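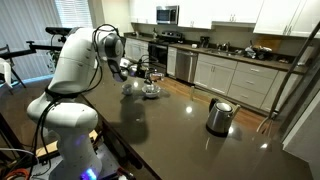 Pimino Build Log: Relocation of the Arm to the Kitchen
Posted 2/26/25 by Omar Yammine

The purpose of this entry is to record the move of the Pimino arm from the spare bedroom to the kitchen, and to set out the changes to mounting, wiring, and operating rules that the move required. Readers who have followed the project since November will recall that the bedroom setup was adequate for joint tests and little else. Clearing dishes was always the intended task, and dishes are found in kitchens.

The household agreed to the move on two conditions. The first is that the arm be parked and powered down before anyone cooks. The second is that no hole be drilled in any surface that belongs to the house. Both conditions have been accepted in full and are now part of the written operating rules kept next to the laptop.

Mounting

The base is bolted to the same gray metal plate used in the bedroom. The plate has more holes than the base requires, which proved useful, as the original bolt pattern put the first joint too close to the edge of the work surface. The base was rotated one position on the plate and the bolts were replaced with a longer set from Lahlou, the hardware supplier in Stostcombe. The old bolts were reaching only part of the thread depth. This should have been caught in November and was not.

After the bolts were tightened, the arm was driven slowly through its full sweep with nothing in the gripper. A slight rocking was felt by hand at the plate during the fast return move. The plate was shimmed on one corner and the test was repeated until the rocking could no longer be felt. Maximum joint speed has been limited to 30 percent of the rated value while the arm is in the kitchen. There is no plan to raise it.

Cable management

The gripper cable remains the least satisfactory part of the build. It runs along the outside of the arm, held by straps, with a free loop at the wrist so that the last joint can turn. If the loop is too short, the connector takes the load. If it is too long, it hangs low enough to catch on whatever is standing nearby, and a kettle is exactly the right height to be caught.

The present cable is 57 inches from the wrist connector to the first strap below the elbow. A shorter one was tried and withdrawn after it pulled tight during a wrist rotation. The loop now passes over the kettle with space to spare in all of the programmed poses, although I would not claim the same for poses reached by hand guiding. A spiral sleeve has been ordered from Zarkent and will be reviewed in a later entry if it is any good.
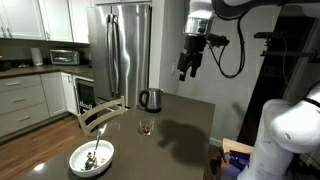

Straps were also moved. The earlier arrangement placed one directly over a joint seam, where it crept a little with each movement and left a dark mark on the housing. The mark came off with dish soap. Straps should be placed on the straight part of a link and checked at the start of each session, and this check has been added to the rules.

Selection of test objects

The objects were taken from the cupboard instead of being bought for the purpose. A short clear glass, a shallow white bowl, and a metal spoon make up the usual set. They were chosen for the following reasons, recorded here so that the choice can be questioned later:

- The glass is transparent, and the depth camera handles transparent objects poorly. A little dark liquid in the bottom gives the software something to find.
- The bowl has a wide rim, which leaves the gripper a clear place to close but also tips the bowl if only one side is touched.
- The spoon is left in the bowl because people leave spoons in bowls.

The kettle stays out during tests as an obstacle. It is not to be picked up, and it is kept empty and unplugged while the arm is powered.

Gripper approach

The approach is straight down for the glass. An angled approach was used in the bedroom and gave acceptable results with plastic cups, but it brings the wrist bracket close to neighboring objects, and the straight descent is easier to stop in time. The jaws open fully above the rim, descend, pause, and close at low force. The pause was added at the request of my wife, who correctly observed that there was no moment at which a person could tell what the arm was about to do. It lasts 3 seconds. It makes each attempt feel slow, and I have come to rely on it.

Closing force was set by trial, starting from the lowest value the controller accepts. Foam pads were considered and set aside, as they hold moisture and would need to be removed for washing.
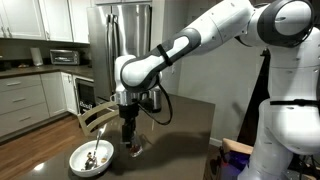

Low-force grip on the short glass, held just above the tabletop.

The bowl is a different matter. The rim can be grasped reliably when the bowl is empty. With the spoon leaning out over the edge, the planner sometimes treats the handle as part of the rim and selects a grasp point in midair. Removing the spoon first is the obvious procedure, and it is the one a person would follow, but the handle presents a very small target and reflects the ceiling lights strongly. Work on this will continue with the overhead lights dimmed, followed by a second round with the lights as the household normally has them. Results under dimmed lights alone will not be treated as a pass.

Outstanding items

1. Fit the spiral sleeve and measure the wrist loop again.
2. Put the emergency stop on a longer lead. At present it can be reached from the laptop but not from the stove side of the room.
3. Reduce the cable pile at the foot of the base.
4. Write a parking routine that ends with the gripper above head height for a seated person.

Item 2 takes priority over the others, and the bowl tests will not resume until it has been completed. Parts for it are already on the bench.

Contact: Omar Yammine, Pimino Build Log | © 2025 All rights reserved | Back to top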